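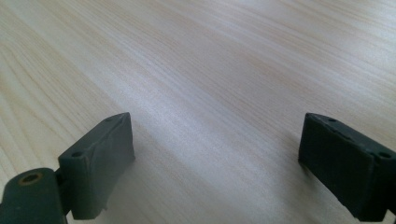

Doigts ouverts au-dessus d'un plateau clair veiné, reflet bleuté au centre.

Catégorie : Logiciels > Perception > Segmentation et profondeur

Litside 3 – module de perception pour pinces à caméra embarquée

Litside 3 est un module logiciel édité par Flevcombe. Il reçoit le flux de la caméra de poignet et renvoie au planificateur une carte des surfaces libres, une liste d'objets saisissables et un score de confiance par région. Nous le distribuons depuis la version 2, avec des réserves que la version 3 lève en partie.

Le plan de travail nu reste le cas qui nous intéresse le plus. Les brochures montrent toujours des bacs remplis de pièces bien contrastées, et n'importe quel détecteur correct s'en tire. Un plateau veiné avec un reflet large, des doigts sombres et leurs ombres portées, c'est autre chose : la version 2 y voyait volontiers un objet plat. La version 3 ajoute un filtre de reflets et un masque de la pince calculé à partir du modèle géométrique. Flevcombe parle de « robustesse totale ». Nous n'irions pas jusque-là.

Sur notre banc de Dendham, nous avons passé 239 vues de surfaces vides. Le module a proposé une prise inexistante dans 18 cas, presque toujours le long d'une ombre de doigt. Le réglage « strict » en supprime la majorité, au prix d'objets minces manqués – cartes, joints, feuilles. À vous de choisir l'erreur que vous préférez.

Caractéristiques
Entrée : image couleur seule, ou couleur et profondeur
Sortie : masque, liste de prises, score de 0 à 100
Masque de pince : import du modèle géométrique, doigts mobiles pris en charge
Interface : bibliothèque C++ et liaison Python
Planificateur : connecteur Chu fourni, autres sur devis
Licence : par poste, mises à jour comprises pendant 3 ans

Ce qui manque encore
Le score n'est pas une probabilité, quoi qu'en dise la documentation. Un 80 sur bois et un 80 sur inox ne se valent pas, et il faut refaire le seuil pour chaque surface. L'étalonnage automatique suppose un éclairage stable ; près d'une fenêtre, nous le désactivons. Le connecteur Chu ne transmet pas les régions rejetées, ce qui complique le diagnostic. Un correctif est annoncé pour février. Nous attendons de l'avoir essayé avant de modifier cette fiche.

Version d'essai
Complète, limitée à un poste. Essayez-la d'abord sur votre propre table vide, avec vos doigts et votre lumière. Les séquences de démonstration livrées avec le module ne vous apprendront pas grand-chose.

Prix sur demande, remise possible pour les titulaires d'une licence version 2.

Dernière mise à jour : 2026-01-12

Ce site utilise des cookies pour mesurer l'audience. Accepter – Refuser – Paramétrer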